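Flower wrapping evening fills the second floor at Sallo

PRURKPORT -- The office on the second floor of the old Haberkorn building is normally given over to screens and spreadsheets. For one evening in August it was given over to flowers.

Staff at Sallo, a local bookings firm, stayed on after work to wrap bouquets for residents of the Edent care homes. They finished 200 by 9 p.m., and the bouquets went out by van the next morning to the two homes on the north side of town.

The idea came from Annelore Schmieder, who runs the front desk at Sallo and worked in a flower shop before that. Her aunt has lived at one of the Edent homes for three years.

"She gets visitors, but a lot of people on her hallway don't," Schmieder said. "I asked if we could do something for the whole hallway, and then it got bigger."

The company paid for the stems and a grower outside Prurkport sold them at cost. Ribbon and wrapping came out of a collection among the staff, which raised $420. What was left over will go toward vases, as the homes had asked for more of them.

Twenty-eight people signed up. Most had never wrapped a bouquet before, and Schmieder spent the first half hour going from desk to desk with a sample, showing how to cross the stems and where to hold them while the paper goes around. She asked people to keep each bunch small enough for an older person to lift with one hand.

Griet Maes, who works in accounts, said her first three had to be taken apart and done over.

"I was pulling the wrap too tight and the heads were all squashed together," she said. "By the tenth one I had it."

Handwritten cards went in with the flowers. Līga Kairys took charge of those, with a list of first names sent over by the homes. She said the names took longer than the flowers did -- several had to be checked twice by phone, and two residents had moved rooms that week.

Deliveries began at 8 a.m. Staff at the homes handed out most of the bouquets at breakfast and kept the rest in water for residents who were out at appointments.

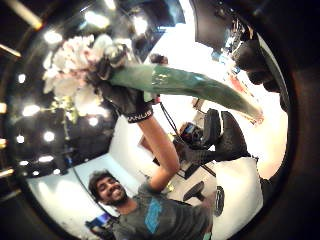
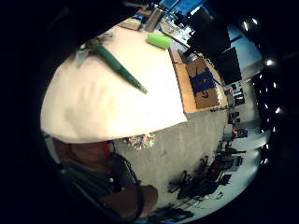
Schmieder said she would like to do it again before the winter holidays, with an earlier start and more hands on the cards. Color was the one thing people argued over, she said, and for the next round she wants to stay with pale flowers, white and blush pink, in a glossy teal-green wrapper, a pairing she thinks shows up well in a room with plain walls. Wrappers will be ordered in one size. She also plans to set aside one desk for trimming and another for cards so that the two jobs don't get in each other's way.

Omar Masri, who manages the building, has agreed to keep the doors open until 10 p.m. for the next session. Other tenants have asked to join, and a sign-up sheet will be left at the Sallo front desk. People who can lend a car for the morning deliveries are asked to write that next to their name.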